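The Small Kitchen Corner: Gallery

Welcome to the gallery of our play kitchen corner. I started this page in February, when we moved all the toy kitchen things from the big cupboard to one long table. Parents asked many times what we have and where it comes from, so I write it here, one piece after another, with some words about how the children use it.

The collection has 73 pieces at the moment. Most of them came in two boxes from Grumeck, a second-hand toy shop that closes its doors each winter for stock counting and then sells many sets cheaply. We paid 80 for both boxes together, delivery included. I was very happy with this price. Some of the food came later from a Trillitine starter set, and the shelf labels are made by Brito, the print shop next to the bakery.

About the table

We use a dark table top for the kitchen. Before this we had a light one, and the pale toys disappeared on it. With the dark surface the children find the white pieces much faster when it is time to put away. The table stands low, so also the smallest ones can reach to the middle without climbing on something.

About the cooktop

The cooktop is the center of the game. It is a white toy induction cooktop with a black square cooking surface, and it has a row of round gray buttons along one side. Every child presses the buttons first and cooks after. We agreed that one child is the cook and the others bring the things, and we change the cook when the meal is "served". With older children this works well. With the younger ones I would say it works sometimes.
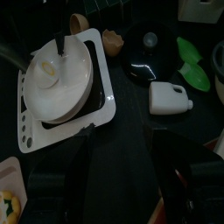 The cook is allowed to decide what is on the menu, and the menu is mostly soup. Soup can have everything inside, so it is a very practical dish for a play kitchen. A cup can go in the soup, a piece of cake can go in the soup, and one morning there was a sock in the soup. I ask only that the food pieces with paint do not go in real water, as the paint becomes soft at the edges.

About the bowls and cups

The white bowl is the most wanted piece of the whole corner. The small white cup with the yellow ring on its rim is a good size for measuring, and children who like order will measure ten cups of nothing into the bowl with a very serious face. There is also a beige mug. It falls over easily when the table is full, so I don't worry anymore if I find it on its side.

About the jug and the lid

The white jug has a comfortable handle for a small hand. It is used for milk, for tea and for watering plants that we don't have. The black pot lid with the round gray knob is shiny and shows every fingerprint, so I wipe it with a soft cloth at the end of the day. Please don't use the rough side of the sponge. We made this mistake with another lid and it has scratches now.

About the green pieces

The two green pieces are shaped like spatulas. They are used for turning, for stirring and for pointing at the person who should wash up. They are best kept together, because when one is missing the search takes the whole afternoon.

About the food and the tray

On the light pink tray we serve the food. The yellow piece with a green center has a new name each week. It was an egg, then a flower cake, and for a long time it was a lemon from the moon. The tan piece in the form of a cupcake has kept its job as dessert.

How we put away

The pieces go back into a low Dorkarex box with 2 compartments. Big pieces go in the left compartment and food goes in the right. The small cups go inside the bowl, and the bowl goes last, on top. We start putting away at a quarter past eleven, before the children are too hungry to care where the lid belongs.

If you want to give us something for the corner, wooden spoons are always welcome. Plates we have enough. The closed box is heavy, so please ask for a second person if you want to carry it to the other room.

The next gallery page will show the shop corner with the paper money, of which we printed 200 notes.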